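Fragrance bench notebook, January, started 9:40 am

Plinau trial, continued. Two versions on the go now and I am so happy with where the first one is heading! Version A is the vanilla and black tea idea with the smoked note pulled way down. Version B keeps the smoke where it was and adds a little pink pepper on top to lift it.

Smelled both on paper first thing, before coffee (coffee ruins me for an hour). A opens soft and milky, then the tea comes through dry and a bit leafy, like the inside of a tin. B is louder. The pepper is gorgeous for ten minutes and then drops off a cliff, and what's left is mostly campfire. Aslak Lindholm smelled B blind and wrote "bacon?" on the strip. Fair.

The tea material is the new lot from Sukprasert. It is greener than the old one, with a hay smell that I love but that eats the vanilla. I cut it by a third in A and the balance came right back. Please don't swap in the old bottle without writing it down, they are not the same thing at all.

Weights for A, whole batch before dilution: 3,451 mg on the balance, against 3,430 on the sheet. The extra is all vanilla, my hand slipped. I'm leaving it, it smells better. B came to 2,028 mg and matched the sheet.

Alcohol added to both at 11. A went in clear. B clouded up and was still hazy at noon, so it goes in the fridge overnight and gets filtered before anyone puts it on skin. I think it's the resin in the smoke base. Last time we used that base at this level (the Nircombe candle project, before my notes got tidy) there was a haze as well, and filtering took care of it.

Skin test, A only. One spray inside each elbow at 12:15. By 1:30 the tea was at its best. By 4 it had gone to a skin-close vanilla with something almost salty under it - no idea where the salt comes from, but I want to keep it! Still there at 6 when I held my sleeve up to my nose, faint.

Lotion base: tried A in the unscented Fusitora base too. It dulls the top badly. The tea just vanishes and you get custard. Might need its own version with more bergamot, or we skip lotion for this one and do a body oil. Aslak votes oil. I'm leaning that way.

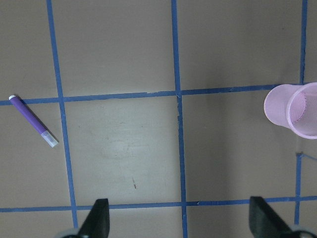 Work surface with the blue tape grid, pink mesh cup at right.

To do:
- filter B, smell again after 24 hours cold
- A2 with the tea cut a touch further, everything else the same
- A3, same as A2 plus a trace of cardamom (Aslak's idea, and a great one)
- order more strips, we're down to the last pack
- ask Sukprasert whether the hay note is going to be in every lot from now on
- small oil trial, around 5% of A to start

Rinsed the droppers and labeled everything before leaving. A is on the top shelf, B is in the fridge door with the yellow cap.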